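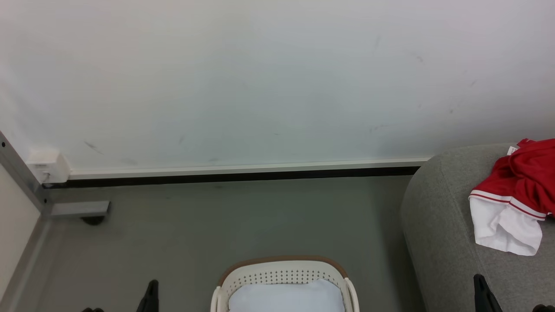

Photo: Skoltix / Andham Tenants' Advice Pages

Scuffs, Paint and Your Deposit: Frequently Asked Questions

Last reviewed January 1, 2020

Can my landlord keep my deposit over marks on the walls?

Some of it, sometimes. Most leases say you have to return the place in the condition you got it, minus normal wear and tear. Faint scuffs on a white wall behind where people sit and walk are wear and tear by most readings. A hole, a crayon mural or a burn is not. The trouble is that the person deciding is usually the person holding the money.

The lease says "professionally repainted at tenant's expense." Is that binding?

Maybe not. A clause can be printed in a lease and still be worth nothing, depending on where you live. Ask for the local rule before you pay a painter. If the manager says "it's standard," ask standard where.

I got a bill for a full repaint. What should I look for?

Start with the age of the paint. Paint wears out whether you live there or not, and if the last coat was near the end of its life when you moved in, you shouldn't be buying the landlord a new one. Then look for a real invoice with an address on it. One bill sent to us from the Steyn building charged 4000 dollars for "walls, general." We have yet to see what general means.

Do those white eraser sponges work?

On some paint. They are a very fine abrasive, whatever the box says about magic, and on flat paint they can leave a shiny patch that looks worse than the scuff did. Try one behind a door first. Plain water with a drop of dish soap is cheaper and does less harm.

What about touch-up paint?

We're doubtful. Even paint from the same can will dry to a different shade once the wall has aged for a few years. If you do try it, paint corner to corner. Small dabs in the middle of a wall show up in afternoon light, and so does the roller mark around them.

Is Pludberg wall cleaner any good?

We get asked this every April when leases turn over. The label promises to lift 37 kinds of stain and doesn't list them. We tried 2 bottles and couldn't tell the result from dish soap.

Should I pay for a move-out inspection service?

Probably not. You can take dated photos yourself, including baseboards, outlets and the wall behind the sofa. Do the same the day you move in. A paid report looks nicer, but a landlord who won't accept your photos may not accept the report either.

How long should I keep my records?

Our own habit is 6 years, which is likely overkill. Keep the lease, the move-in checklist and every email about repairs. Phone calls don't count for much unless you wrote afterward to confirm what was said.

The manager promised I'd get everything back. Can I relax?

Get it in writing.

Is this legal advice?

No. Rules differ by state and often by city, and anyone online who sounds sure about yours without asking where you live should be read with care. That includes us.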